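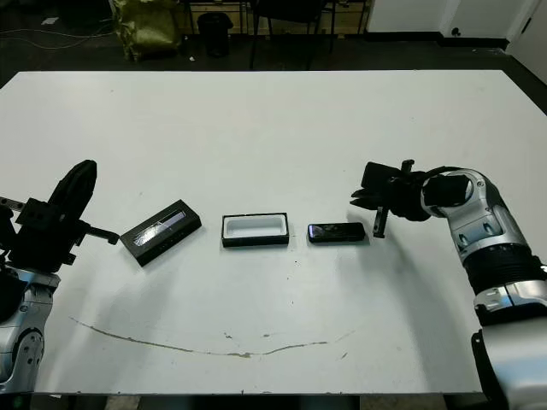 Gripper Comparison Cell - Safety and Inspection Checklist
Two-arm table, jaw set A (Tullum) against jaw set B (Hukham)
Inspector: Halima Nwankwo
Second check: Slavica Dumitrescu

Mark each line OK, FIX or N/A. Write a comment for anything that isn't OK.

1. Before power-up

1.1 E-stop within reach of both operator positions: OK
1.2 E-stop cuts both arms, tested from each side: OK
1.3 Arm base bolts, paint marks lined up: OK
1.4 Joint covers and wrist housings, no cracks: OK
1.5 Cables clear of full arm travel: FIX
Comment: Left arm cable needs one more clip near the gripper mount. It can loop out when the wrist turns.
1.6 Tabletop clean: FIX
Comment: Long brownish stain across the near half, plus specks. Not a hazard, but the Drevora vision software has picked up marks like this as edges before. Wipe down before any scored run.

2. Controller settings

2.1 Speed limit at 50 percent for first runs: OK
2.2 Both arms on the same controller version: OK
2.3 Force limit the same for both jaw sets: FIX
Comment: Set B was still on the July value. Changed by Slavica and saved. Reload the profile after each restart, it does not always stick.
2.4 Shared zone between the arms defined: OK
Comment: Keep it on. Both grippers work close to the middle of the table and the fingers are long. 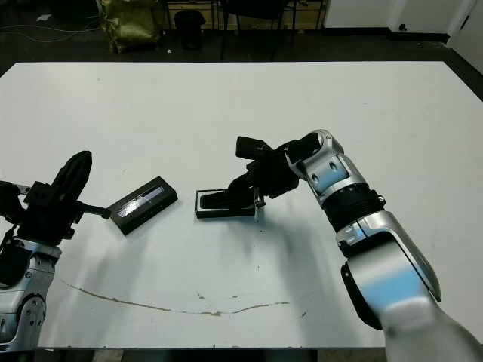 Bench 4, Tuesday, August 22, 2023

3. Grasp checks, flat items

3.1 Gripper closes on a small black box-like part lying flat: OK
3.2 Fingers clear the tabletop at lowest point: FIX
Comment: Too little clearance on the right. Raise the approach height and repeat with the other jaw set before comparing.
3.3 Idle arm parked outside the shared zone: see comment
Comment: Write the park position on the run sheet. A raised finger is fine, but leave room for the working arm to back out.
3.4 Test items free of sharp edges: OK

4. Grasp checks, upright items

4.1 Item held upright between both jaws: OK
4.2 Jaw faces even, no chips: OK
4.3 Wrist camera view usable with item in jaws: OK, with limits
Comment: Small print is too blurred to read. Do not rely on this camera for label checks.
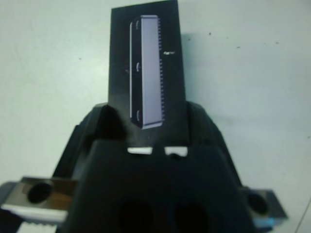
Item 4.3: wrist camera, printed black card between the jaws.

5. Wrist camera and surroundings

5.1 Camera mount tight: OK
5.2 Both fingers in view when open: OK
5.3 People outside arm reach during motion: FIX
Comment: Floor tape has to go all the way around the table. Tell anyone at the workbench before starting a run - the Matić horn is not loud enough on its own.
5.4 Window light checked against camera exposure: OK
Comment: Lock exposure before scoring.

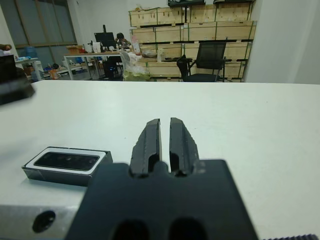
Item 5.2: fingers open over the table edge, boxed item at left.

6. Release

Cell may be used at reduced speed. Full speed only after 1.5, 2.3, 3.2 and 5.3 are closed and initialed by both of us. Next jaw inspection at 1000 cycles, finger screws at 400.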